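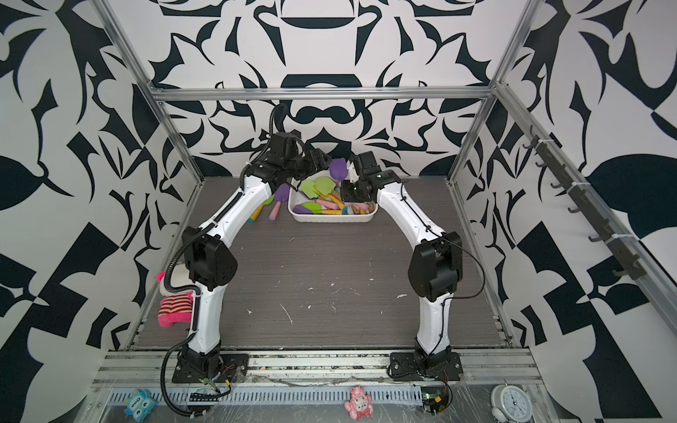
Cell 2, both arms over the utensil tray.

Ticket 164 – left arm drifts after homing
Cell: Astley 2
Status: open, waiting on part

Hi all, me again with the left arm. It started in June, right after the cell got moved over to the longer table. Every morning I home both arms, the right one goes exactly where it should, and the left one parks itself a little too far toward the back wall. It's not much, nearly 4 mm when I put a ruler to it, but that's plenty to miss a thin handle!

What I've tried so far, in the order I tried it:

Re-homed with the tray lifted out. Same offset.

Powered everything down, waited for the supplies to go quiet, powered up again. The offset was still there, same size, same direction. I was kind of hoping it would wander, because then I could blame the encoder and go to lunch.

Went over the base plate bolts on both sides. Right side was fine. Left side had one that took maybe a quarter turn, so I got excited, snugged it down and re-homed... and got the same number on the ruler. Bummer.

Swapped the left and right config files back to what we had before the move (the Ridico ones, they're still in the old folder). This made things worse on both arms so I put the new ones back.

Then I started looking at the conduit. The left arm has the black corrugated stuff running the whole way up the outside, and the right arm just has the thin cable hanging in a loop. If I hold the conduit away from the elbow by hand while it homes – arm at its slowest speed, other hand on the stop – the offset drops by more than half. So I'm pretty sure it's tugging on the elbow near the end of travel and the homing routine is taking that as the hard stop.

I ran the sorting job anyway to see how it copes. Picks from the tray are mostly okay. Picks from the tabletop are where it struggles, mainly the ones close in by the left wrist, where the elbow is bent the most. 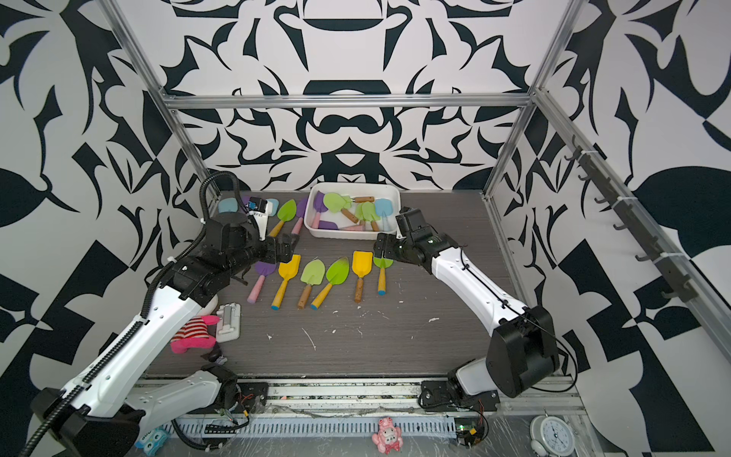

Brostov support came back at 4:10 and said that a stiff conduit is a known cause on this arm, that the homing threshold should be left alone for now, and that the first clip above the base should be opened so the slack can move up toward the elbow.

Okay, did that. Opened the clip, fed a bit of slack up, closed it again loosely. Homed it 2 times and the ruler says under 1 mm both times, so we're getting somewhere! I don't love how the conduit bulges out over the front edge now, though, so I've asked Mamani for the softer type in the same diameter.

Until it gets here please don't tighten that clip, and please home the left arm before the right one. I'll re-teach the tabletop picks once the new conduit is on and then close this.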